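Horeo open day, simulated drawer cell – walkthrough checklist with comments

Filled in during the public demonstration, August. Marks used: OK, NOT OK, OPEN (not shown or not answered). Horeo runs the demo; the arm control comes from Korov.

1. Visitor area
1.1 Way out clear behind the seats: OK
1.2 Seating limit posted at the door: OK. Limit is 55. Go by the sign, please, and not by how many can squeeze in.
1.3 Cables to the projector taped down: NOT OK. One run crosses the aisle. Fixed before the second showing.
1.4 Visitors told at the start that the cell is a simulation: NOT OK. It came up only when somebody asked. It belongs on the first slide.

2. Cell layout as shown
2.1 Cabinet within the arm's stated reach: OPEN. We were given a claim and no drawing.
2.2 Gripper clear of the tabletop when open and empty: OK
2.3 Second arm in the background explained to visitors: NOT OK

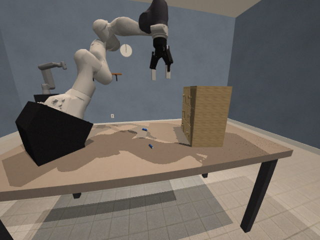
Item 2.2: gripper open above the table, cabinet drawers closed, two blue objects on the tabletop.

2.4 Keep-out zone drawn on the floor of the model: NOT OK. The tiles carry no marking that I could find. If this layout is meant to sell a real cell, people will copy it as is.

3. Drawer task
3.1 Task stated before the run: OK
3.2 Force limit on the drawer pull stated: OPEN. I asked twice and got "well within limits" – whose limits, and what number?
3.3 Drawer left open counted as a hazard: NOT OK. An open drawer narrows the space the arm has to work in, and the talk skipped it.
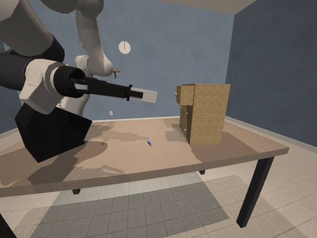
My other trouble with this part is the success figure. The handout says 3,837 runs and calls the result reliable. It doesn't say how many failed, or what counted as a failure. A big number of runs tells a buyer very little without those two lines.
3.4 Failed runs available to see on request: OPEN. "We can send them."

4. Small parts
4.1 Object type and size listed on the handout: NOT OK
4.2 Dropped-part procedure described: NOT OK
4.3 View from the gripper offered to visitors: OK. The most useful view of the day, and it got the least time.

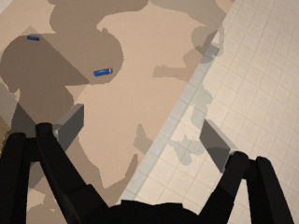 Qiu objects to the mark on 4.2: a dropped part in a simulation hurts no one, and the procedure should be judged at the Nurnska site when there is hardware to judge. Mark stays. The handout promises the same program will run there, so the procedure can be written now.

5. Stop and restart
5.1 Stop command shown: OK, once, with the arm already standing still. I would like to see it in mid-move.
5.2 Restart needs a separate action: OPEN
5.3 Position after restart checked by the operator: OPEN

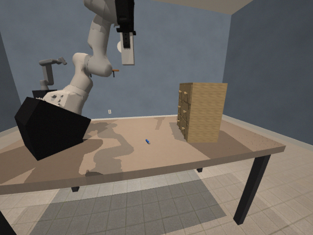 Section 5: arm raised over the table, gripper empty, one blue object below.

6. Follow-up
Repeat visit after 13 working days. Horeo to bring the failed runs, the force limit and a reach drawing. Items 1.4 and 3.3 need new slides, 2 at most. No approval for the Nurnska layout until section 5 has been seen in full.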